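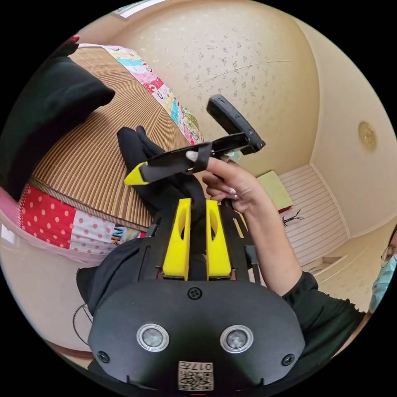 Fingernails are growing all the time, even while you're asleep, and even while you're sitting in class wondering when lunch is. You can't feel it happening and you can't see it happening, but if you leave them alone for a couple of weeks you'll notice they've started to click on things. Most kids get theirs trimmed before they go very far. Plenty of grown-ups let them get long on purpose and have them shaped and polished, like the long pale ones in the photo, on the hand wrapped around the black handle. Short or long, bitten or beautiful, they all grow in the same way, and I think it's a pretty wonderful way.

So where does a nail come from?

Look at the bottom of your thumbnail, down where it meets the skin. You might see a whitish shape there, a bit like a half moon. (Don't worry if you can't find one, lots of people only see it on their thumbs, and some don't see it at all.) That pale patch is the front edge of a nail's very own workshop, called the matrix. The rest of the workshop is tucked under your skin, nice and safe.

Your body makes new cells in there, which are the tiny building blocks all of you is made from. The new cells push the older ones forward, and as the older ones get shoved along they flatten out, go hard and die. I know that sounds a little sad! But it's the reason you can cut your nails without saying ouch. The part you snip off isn't alive anymore.

What is it made of?

Nails are made of a tough stuff called keratin. Your hair is made of it too, and so are a horse's hooves, a bird's feathers and a cat's claws. When my little cousin in Brundell heard that, she went around all Saturday telling everyone she had hooves, and I have to say she was partly right.

Why is it pink underneath?

The nail itself is nearly see-through. The pink you see is the skin below it, which is full of very small blood vessels. Try pressing gently on the tip of one nail and watch it go pale, then let go and watch the pink come back.

What are they good for?

Try peeling a sticker off an apple with just the soft part of your finger. Tricky, isn't it? Nails help you pick and scratch and pinch little things, and they guard your fingertips when you bump them. Fingertips are very good at feeling, and having something firm on the other side helps them do it.

One last thing to try: ask a grown-up to help you put a tiny dot of nail polish right at the bottom of one fingernail and another on your big toenail. Check on them every week. The dot on your finger will win the race, because fingernails grow faster than toenails do.

By Afiq Pattinasarany

Home | Body | Animals | Weather | Ask Us
600 shares | 5 comments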